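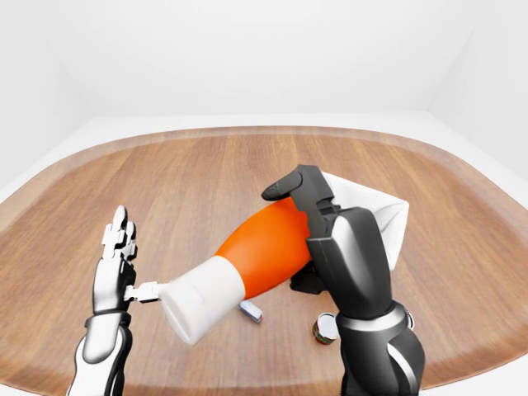 A round-cornered table with a raised rim.

When I moved to Zedstead in January, I had one plan for the evenings: to learn to bake bread like my grandmother. She never measured. I measure everything, and still my first loaves were flat and heavy.

The flour in the shops is different from the flour I know. At home we buy it by a number on the bag, and the number tells you what it is for. In Zedstead I had to try one bag after another. In the end I found a small mill shop in Plestthorpe, 3 stops by train, open on Tuesday until six. The lady there asked me what crust I like, and I did not have the words for it, so I knocked on the counter with my finger. She understood.

Now I use 287 grams of water and 200 grams of the dark flour, and the rest white. I leave the dough overnight near the window, where it is cool. The loaf is almost right. The crust is good but the inside is still too wet for my taste, so next time I will bake it longer and open the oven less.
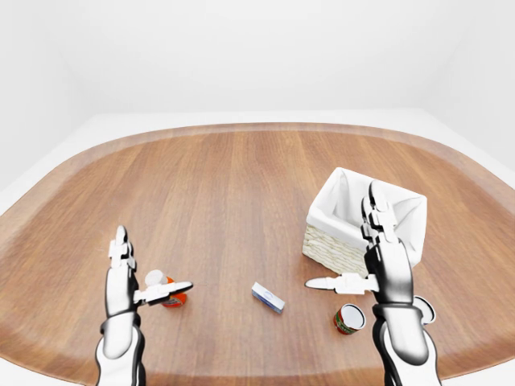

Table with long wood grain, white walls.

My oven is old and the door does not close well. I put a folded towel on the handle to push it a little, and this helps. I also want to try rye with caraway seeds before summer. If you know a good way to keep a rye starter alive during a two-week trip, please write it in the comments.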